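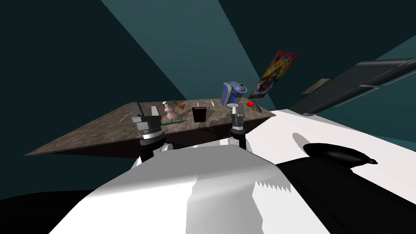
工单 2197
标题：婚姻通知已发出，受洗登记册旁注未写入
产品：Mevano 堂区登记，同步模块 Flunarer
提交单位：Aubert 堂区办公室
提交人：Ditte Hedegaard
处理人：Didier Roussel
优先级：高
状态：已解决，待归档

问题描述（提交人填写）

本堂区在六月升级 Mevano 之后，凡由其他堂区举行婚礼、受洗记录在我处的教友，婚姻通知都能收到，收件箱里状态显示为“已接收”，但打开受洗登记册对应条目，旁注栏是空的。升级前这一步由系统自动完成，堂区只需核对并签认。

发现经过：一位教友申请新近签发的受洗证明，打印出来的证明上婚姻状况一栏为“无旁注”。经办人记得该教友的婚姻通知已经收到，回查收件箱，通知确实在。随后又抽查了同一卷里的几条，情况相同。

影响：受洗证明会用于婚前调查。旁注缺失的证明如果发出去，对方堂区会误以为当事人未婚。目前已口头通知办公室停止从系统直接打印受洗证明，改为查纸本登记册后手写。

坚振旁注不受影响。圣秩旁注升级后没有新增，无法判断。

附加信息：没有改过用户权限，没有更换服务器。纸本登记册与系统条目的卷号、页码、序号一直是一致的。

处理记录

09:10 Roussel
已接单。请提供以下内容：Flunarer 的同步日志，起点为升级当日；任意一条未写入旁注的通知编号；该教友受洗条目的卷、页、序三个字段的截图，姓名请遮盖。在问题查清之前，不要手工点“重新发送”，也不要让对方堂区重发通知。重发会生成新的通知编号，之后去重比较麻烦。

09:45 Hedegaard
日志和截图已上传。需要说明一点，上周有同事点过重新发送，点了几次她不记得。截图那条没有点过。

10:20 Roussel
看过日志。通知接收正常，签名校验正常，失败发生在匹配阶段。报错为 MATCH_NONE，意思是按卷、页、序没有找到受洗条目。Flunarer 遇到这个返回值不会报警，会把通知放入重试队列，每隔 600 秒再试一次，没有次数上限。前台的“已接收”只表示收件成功，不表示旁注已写入。

当前队列中有 290 条。请确认：截图里页码字段显示为“四十七 v”，这个 v 是原来就有，还是升级后出现的？

10:50 Hedegaard
原来就有。我们最早的几卷登记册是按张编号的，一张两面，正面记 r，背面记 v，录入时照纸本抄。后来的卷改为按页编号，没有字母。

11:05 Roussel
明白。旧版本的页码字段是整数加一个单独的“面”字段，界面上拼在一起显示。新版本把两个字段合并为一个文本字段。升级脚本在合并时中间加了空格。婚姻通知里的页码由对方堂区按受洗证明填写，没有空格。文本比较不相等，所以匹配失败。

有一点还解释不了：按页编号的卷没有字母，理论上不应受影响。请从后来的卷里找一条未写入的，把通知编号发来。

11:40 Hedegaard
找到了，已附在工单里。这一条受洗在后期的卷，页码为纯数字，旁注也没有写入。

12:15 Roussel
查看了该条的原始数据。页码末尾有一个空格，界面上看不出来。升级脚本对所有条目都加了空格，不管“面”字段有没有值。因此全部卷都受影响，与编号方式无关。

坚振旁注没有受影响，是因为本堂区的坚振在同一系统内登记，直接按条目内部编号写入，不经过卷、页、序匹配。

另外两个堂区使用相同版本，我已在他们的测试库里重现。加上 Aubert，受影响的堂区共三个。

13:30 Roussel
处理方案如下，请先阅读，同意后执行。

一、暂停 Flunarer 的重试队列。暂停期间新通知仍可接收，只是不做匹配。
二、备份受洗登记册数据表。备份由我方保存，堂区另存一份。
三、对页码字段做清理，去掉首尾空格，以及数字与字母之间的空格。只改检索用的副本字段，不改登记册原文字段。
四、在队列中按通知的当事人、婚礼地点、婚礼日期去重，保留最早的一条。重复的标记为“并入”，不删除。
五、恢复队列，分批写入，写入后的旁注一律为“待签认”，由堂区逐条核对。

第三步不动原文字段，是考虑到登记册的法律效力。原文如何抄录，应以纸本为准，系统不做改动。

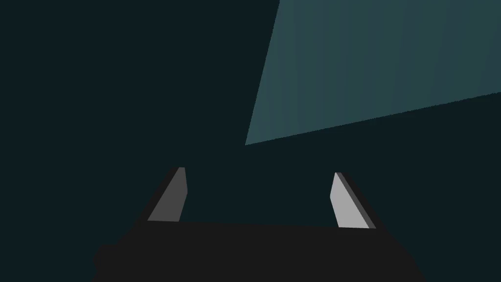
Ditte Hedegaard 回复，方案已转给本堂神父看过，他同意，但对第五步提了两个要求。第一，旁注的日期要写婚礼举行的日期，不能写系统补写的日期，操作时间可以留在日志里。第二，签认之前，受洗证明不得带出该条旁注，也不得显示为“无旁注”，应当直接禁止打印。她另外问，教区档案处每年收一份登记册副本，今年那份如果是升级后导出的，是否需要重做。

14:20 Roussel
逐项答复。

日期：旁注有两个日期字段，“事件日期”取自通知，“登记日期”默认取写入时刻。补写时我会把登记日期留空，由堂区签认时填入。证明上只打印事件日期。

禁止打印：现有版本没有按条目锁定的功能。可以用“保留”标记代替，带此标记的条目在打印证明时会弹出错误并中止。我会在写入旁注的同时加上标记，签认后自动解除。已在测试库里验证，解除正常。尚在队列里、还没匹配到条目的，系统不知道应当锁哪一条，所以在队列清空之前，请继续查纸本手写。

年度副本：导出文件读取的是原文字段和旁注表。若导出时间晚于升级，旁注会有缺漏，需要重做。请核对导出时间。

14:35 Hedegaard
副本是升级前导出的，不用重做。方案同意，可以执行。下午四点以后办公室不再录入。

16:05 Roussel
队列已暂停，备份完成，校验值已发给堂区。

16:30 Roussel
检索字段清理完成。抽查早期卷与后期卷，匹配测试通过。原文字段清理前后比对，无差异。

17:10 Roussel
去重完成。被并入的通知都来自重新发送，保留了最早的编号。恢复队列，分批写入。

17:55 Roussel
写入结束。剩余 3 条仍为 MATCH_NONE，已单独列出，通知编号见附件。这几条与空格无关，请堂区查纸本。

次日 09:30 Hedegaard
三条已查。其中一条是对方堂区把卷号写错，受洗条目在下一卷，已请对方更正后重发。一条是教友婚后申请更正过出生姓氏，系统里有两个条目，一个标为“已由他条取代”，通知指向的是被取代的那条。最后一条不是我们的教友，受洗地名与本地相近，实际在另一教区，已退回。

被取代的那条该怎么写？纸本上两处都有旁注位置。

10:15 Roussel
系统规则是：旁注写入有效条目，被取代的条目只保留指向。纸本上是否两处都写，由堂区按教区的规定处理，我方不作建议。系统里请用“改派”功能指到有效条目，不要新建。

10:40 Hedegaard
已改派，旁注已出现，签认后保留标记解除，证明可以打印，内容正确。其余待签认条目由办公室按卷核对，先核对近期有证明申请的。

补充一个情况。堂区通讯用 Redero 排版，婚姻公告栏从 Mevano 取数据。升级后这一栏出现过重复的名字，与此事有关吗？

11:20 Roussel
有关，但原因不同。Redero 读取的是收件箱，不是旁注表，重新发送产生的通知也被当作新公告。去重后“并入”状态的通知仍会被读到，需要在 Redero 的数据源设置里勾选“排除已并入”。路径：设置，数据源，堂区登记，筛选。勾选后需重新生成一次草稿，已经定稿的期数不会变。

11:50 Hedegaard
已勾选，草稿里的重复名字没有了。

根本原因

升级脚本合并页码与面字段时，无条件插入空格。匹配程序做精确文本比较，未先做规范化。匹配失败后无限重试且不提示，导致问题在前台不可见。

后续事项

升级脚本已修正，尚未升级的堂区不受影响。
匹配程序增加规范化步骤，随下一补丁发布。
收件箱状态拆分为“已接收”“已匹配”“已写入”“已签认”，列入需求，未定版本。
MATCH_NONE 连续失败后通知堂区管理员，随下一补丁发布。
另外两个堂区按同一方案处理，各自开单，与本单关联。

遗留

停止直接打印期间手写签发的证明，堂区自行留有底稿，不补录。升级之后、停止打印之前从系统签发过的受洗证明，已从打印日志导出清单交给堂区。Hedegaard 正与签认后的旁注逐条对照，如有缺漏，由堂区致函收件方更换。对照完成后在本单留言，届时归档。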